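Brolik Bag Notes

A set of notes and records on zip-top bags used for keeping flat paper things: letters, leaflets, loose sheets, thin folders, tickets and the odd map. Compiled by Giorgia Sala and Doaa Kettani, with corrections from Afshin Mazandarani.

What is in the set

2225 records, one per line, in a single file called bags.csv. Each record covers one bag and what was put in it. The bags come from 127 households and small offices in and near Rornbridge. Photographs are kept in the folder next to the file and are named after the record they belong to. Many records have no photograph.

Columns

record - number of the record, never reused
bag_size - small, medium or large, measured flat with the seal shut
seal - single or double strip
seal_colour - as written on the form
film - clear, frosted or printed
contents - paper, card, folder, mixed, or unsure
fit - tight, close or roomy (see below)
closed - yes, no or part
label - any label on the outside, copied as written
remarks - free text, often blank

How the forms were filled in

Each household had a printed form and a short sheet of instructions. People filled it in at their own table, one line per bag, without taking the contents out. This matters for the contents column. If a sheet could be card or paper and it was hard to tell through the plastic, the form asked for "unsure". Early on a fair number of people guessed, and Doaa went back to them in January. The changed entries have "amended" in the remarks.

Fit

This column gave us the most trouble. Tight means the contents touch both sides and the seal is hard to run shut. Close means the sheet fills most of the bag but there is still a margin of film past it. Roomy is anything with space for a second sheet beside the first. Creased film is not a reason to mark a bag tight. A bag can be badly creased and still have plenty of slack, and the slack is often where the creases are.
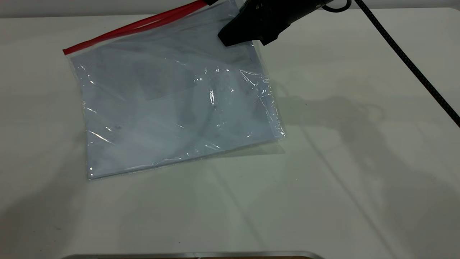 For bags marked close, look at the margins before anything else. Marjan Mousavi checked 200 of them a second time and moved 13 to roomy, all large bags holding a single folder. The old value is kept in remarks.

Known problems

Seal colour is uneven. Some people wrote "red", some wrote "reddish" or "dark pink", and we have left all of it alone.

Shine on the film makes small labels hard to read in the photographs. Trust the label column over the picture.

The Bundeck office sent in its forms with bag_size in centimetres. These were converted to the three sizes by hand.

Closed was left blank on the first version of the form. A blank there means not asked.

Use

Free to use and pass on, provided this file goes with it. Please don't try to work out who a household is from its labels. Names and addresses on labels have been replaced with a row of x's - if you find one we missed, write to Simin Hashemi at the Karimi reading room with the record number and she will take it out of the next copy.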